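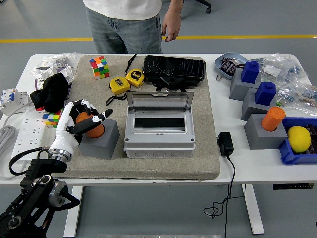 A robotic hand gripping an orange cylinder at the workbench.

Participants wanted: good practice for people working beside robotic hands

Plestum is writing a code of practice for benches where a person and a robotic arm share the same tabletop. We are looking for 22 people to try out the draft rules and tell us where they fall short.

You will attend 2 sessions at our Stetlow site. In each one you work through the draft with a member of staff. It covers where to stand, when you may reach over the mat, how parts are set out and who has the final say on stopping the arm.

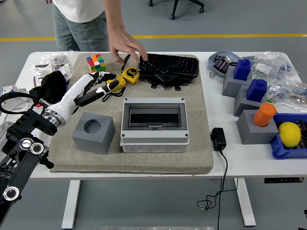
The part we most need help with is reaching in. The present wording says that a hand may cross the far edge of the table only after a spoken call and reply. Some operators find this too slow – others want it made stricter. We would like to hear from both.

You should be 18 or over and able to stand for an hour. Experience with robots is welcome but not needed. Closed shoes must be worn, and long hair tied back.

We pay £155 on completion of both sessions. Travel is paid separately on production of receipts.

To apply, write to Farhad Karimi at Plestum, quoting reference 217, by January 14, 2025. Please say whether you have done bench or assembly work before.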